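Progress report to the Wokeletti Fund
Voter Information and Election Observation, Lutosmont district
8 May 2019

Hi everyone,

I promised you something shorter than the January report, so I'll try! The big news is that the rerun of the Lutosmont council vote finally has a date on the books, after the district court threw out the first result in three polling areas. Opposition supporters were outside the registry office for most of that week, and there was some shoving when the police moved the barriers, but our people all stayed put and filed their notes the same night. I was very proud of them.

On observers: we've now trained 500, which is the number we wrote into the grant. Most of them come from the town itself and from Sovard, where turnout to the sessions was far better than I'd feared (the bus service out there is terrible). The Hassanpour valley is still thin. I have 15 people signed up for the whole valley and I'd like twice that before polling day.

The voter roll check took longer than planned. We went through the printed roll for the old market ward and found 1466 entries with a missing or wrong street address -- far more than the electoral office had told us to expect. Lesego Potgieter took the list over to them in person and got a stamped receipt, and they've agreed in writing to post a corrected roll.
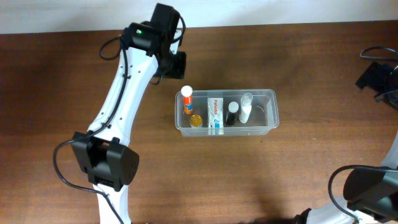
Money next. We're a little under on travel and over on printing, mostly on account of the second run of the pocket guide, which had to be redone when the court changed the rules on proxy votes. I'd like to move what's left in travel across to printing if you're okay with that. The revised sheet is attached.

One headache I should mention: the assembly law that covers public gatherings here dates from 1951, and the police are reading it to mean our street-corner info tables need a permit each. Our lawyer disagrees. We've applied for the permits anyway and kept going with indoor meetings in the meantime.

Still to do before the rerun: finish the Hassanpour training, get radios for the Sovard teams, and check the corrected roll as soon as it's posted. I'll send the turnout figures the morning after the count, and the full report once I've slept.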